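The Wire and the Kite: Frequently Asked Questions
Trawlers, mines, and the fishermen who swept the North Sea, 1914 to 1919

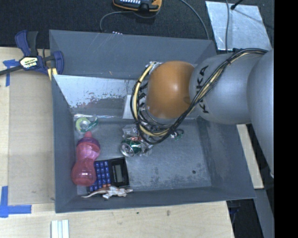
Minesweeping in the First World War came down to dragging a wire between two boats, and I have now spent a very happy chunk of my life trying to understand how fishermen made that work in bad weather. The question I get most is why the wire was such a headache. Think about any line that has to follow something that moves. Then swap in a steel wire hundreds of yards long, put a steam trawler on each end, and add a swell. The rest of this page collects the questions readers send in, with the best answers I have. — Catherine Crichton

What is the book about?

It follows the steam trawlers of one small east coast harbor, which I call Naldale, from the summer of 1914 until the last boats were handed back to their owners. The men fished before the war, swept mines during it, and mostly went back to fishing afterward. I wanted to stay with them the whole way, including the boring weeks, which turned out to be some of my favorite chapters to write!

Is it a history or a novel?

A history. The harbor's name is changed at the request of two families who lent me papers, and a handful of surnames are changed along with it. Everything else comes from letters, logs, and newspapers, and where the sources disagree I tell you so in the notes.

How long is it?

The paperback runs 420 pages. That includes the notes, the glossary, and an index that Anathi Dlamini built from scratch after seeing my first attempt at one. It's a wonderful index. You can look up "tea" in it.

Do I need to know anything about the navy first?

No. The fishermen didn't know much about it either, and they learn the ranks, flags, and paperwork at the same pace you do. If you can picture a boat towing a net you already have most of what you need.

How did two-boat sweeping work?

Two trawlers steamed side by side, some distance apart, with a wire running between them under the water. Each boat also towed a heavy wooden frame called a kite, and the kite pulled the wire down to the right depth and held it there. A moored mine sat below the surface on a cable attached to a sinker on the seabed. When the sweep wire caught that cable it either parted it or dragged the whole business along. A mine cut free would bob up to the surface, and then the crew tried to sink it or set it off with rifle fire.

That's the tidy version. The tide could carry you over a mine before the wire got anywhere near it, and at low water the boats themselves sat closer to the mines. A lot of the orders I read are about tide tables for that reason.

Why use trawlers at all?

They were there, they were sturdy, and they already had a powerful steam winch on deck for hauling gear. Their crews also knew how to handle heavy wire in rough seas without losing fingers (well, without losing many). The navy had seen this coming and set up a trawler section of the Royal Naval Reserve a few years before the war, so when 1914 arrived there was already a list of skippers and boats to call on.

Were the fishermen in the navy, then?

Yes, as reservists, though it sat loosely on some of them. A skipper kept the title Skipper and wore a uniform. His deckhands and enginemen signed on under reserve terms too. One of my great pleasures in the archive was reading the complaints about dress from officers who had come over from the big ships. Sea boots, jerseys, a hat that had been through a lot. I give these a full chapter and make no apology for it.

Weren't there paravanes?

There were, and people write in about them all the time. A paravane was a torpedo-shaped device with a fin that rode out to the side of a ship on its own wire. The kind most merchant ships carried was there for protection: it was meant to push a mine's mooring away from the hull and cut it well clear. It was a different job from sweeping a channel so that others could use it. Paravanes get eleven pages in the book, and Roald Wallin, who read every draft, would like it known that he asked for thirty.

What sources did you use?

The backbone is a collection of 356 letters, most of them from three brothers to their mother and an aunt. Fishermen's letters from this period can be short and practical, and these are no exception. One reads, in full, "Wind NE. All well. Send socks." But read enough of them together and you start to hear the voices, and you notice when a brother who always mentions the weather suddenly doesn't.

Beyond the letters I used trawler logs, the local paper, harbor office ledgers, and a box of engine room notebooks that had been stored under a staircase. The notebooks are greasy, badly spelled, and magnificent.

Did the censor cut much out of the letters?

Less than I expected. The brothers had worked out what they could say and mostly stuck to it. Place names go missing, and so does anything about numbers of boats. What's left is food, money, dogs, the other crew, and what everyone planned to do about the roof.

How many pictures are in the book?

The hardback has 337, counting maps and diagrams. The paperback has fewer of the small portraits but keeps every map. The diagrams of the kite and the sweep were redrawn by Efren Ignacio, and I think they're the clearest I've seen anywhere. He built himself a cardboard kite and towed it across a pond before he would start drawing.

Which edition should I buy?

If you care most about the maps and diagrams, either one. The hardback is bigger and lies flat on a table, so go for that if you plan to follow the channels with a finger. The paperback has a corrected glossary and fixes the caption on the winch photo that I got wrong the first time. Both are published by Porance.

Is there an e-book?

Yes. The maps zoom properly now. If you downloaded it early and the big chart of the approaches comes out fuzzy, delete your copy and download it again.

What about an audiobook?

Coming in November, read by Yhon Castaño. I sat in on one afternoon of recording and had goosebumps at the fog chapter, which I wrote myself and have read a hundred times. A file with the maps comes with it.

My great-grandfather was on a trawler. How do I find out more?

Start with his full name, the name of his boat, and the port letters and number if you have them. Boats shared names constantly, and the port number is what saves you from following the wrong one. Then try these:

Reserve service records, held in national archives and partly searchable online
Crew lists for the fishing years before and after
Local newspapers, especially the small notices
Anything a family member has in a tin

Medal records can help too, but they often give you little more than a name and a number. Write to me if you get stuck. I can't promise an answer, but I read everything, and I love these letters more than any review.

Were women part of this story?

Very much so. Women in the harbor made and mended nets, ran the shops, kept the boat shares straight on paper, and handled the allotment money that came home from the men. The aunt in the letters, it seems to me, ran the family's whole finances from a kitchen table. Her account book is quoted at length in chapter nine. She was owed for a ham for most of 1916.

What happened after the armistice?

The mines were still there, so the sweeping went on. Clearance ran through 1919, much of it done by men who had signed on specially for the work. Some of the Naldale crews stayed for it and some went straight back to fishing, where they brought up odd bits of metal in their nets for years. It's the part of the story that surprised me most, and it takes up the last quarter of the book.

Do you give talks?

I do, and gladly! Libraries, museums, sailing clubs, schools from about middle school up. The standard talk runs an hour and includes a length of rope, two people from the audience, and a kitchen chair playing the mine. I need a screen and enough floor to walk the rope across. Online talks work too, minus the chair.

Can I use the diagrams in my classroom?

Please do. Teachers can print or project any of them for a class. For anything published, including a website, write first and tell me which diagram and where it will appear.

Is the Ccori newsletter connected to this?

Yes, that's mine. Ccori is the name of my boat, a small and very leaky one, and the newsletter goes out whenever I've found something good. Lately it's been all engine room notebooks.

I think I found a mistake.

Wonderful, send it over. Give me the page number and which edition you have, and a source if you've got one handy. Corrections go on the errata page with your name next to them unless you'd prefer otherwise. The longest running argument there concerns the color of a funnel, and new evidence from either side is welcome.

What are you working on next?

Lightships. I've only just started, and I already have too many folders.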